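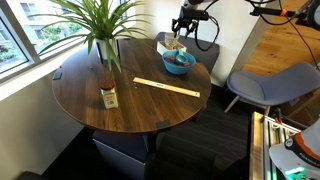 Usham Junior Tennis Program
Progress report to the Caron Fund
2019-03-08
Prepared by Clifford Després, program lead

The grant paid for two things: court time at Plolbridge over the winter, and a rating system called Filero that was supposed to tell us which players were ready for regional tournaments. The court time has been worth the money. I am much less sure about the rating system, and I would rather say so now than in the final report.

Court time first. We have 18 players enrolled, ages ten to fifteen, and the Plolbridge bubble let them keep hitting through the months when they normally put their rackets in a closet. Serves are better across the group. Second serves are still weak, and the older players double fault whenever a set gets close. I don't think more drills will fix that. They need matches that count for something, and we have not given them enough of those.

Four players entered the winter regional. Two won their opening matches and both lost in the next round, one of them in a third-set tiebreak after leading 4-1. The parents were pleased. I was too, but the draw was thin because of the weather, and I would not read much into it. 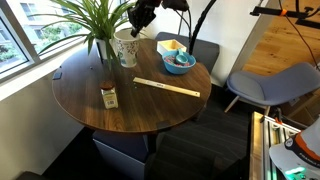 Filero had ranked those same players in a completely different order. The one it rated highest went out in straight sets to a girl who did nothing except keep the ball deep. The system rewards pace and first-serve percentage, and at this age those tell you mostly who grew last summer. It also needs a coach to enter every score by hand, and when we fell behind on that in January the ratings simply froze. The vendor says the next version will handle missing results. They told us the same thing when we signed up.

Your last letter asked whether the ratings could be used to set the summer squads. My answer is no, at least for now. I would like to pick the squads the old way, from match play and coaches' notes, and then compare them with what Filero would have chosen. If the numbers turn out to be right, I will say so.

Spending is within budget. The one overrun was on balls, which go dead faster in the cold bubble than the supplier claimed — we are going back to the brand we used before.

Still open:
Summer courts at Usham are promised but not confirmed in writing.
The second assistant coach has not been hired. We had applicants, none with match experience.
The Filero renewal comes up in July. Unless the comparison changes my mind, I will recommend letting it lapse and moving the money to tournament entry fees and travel.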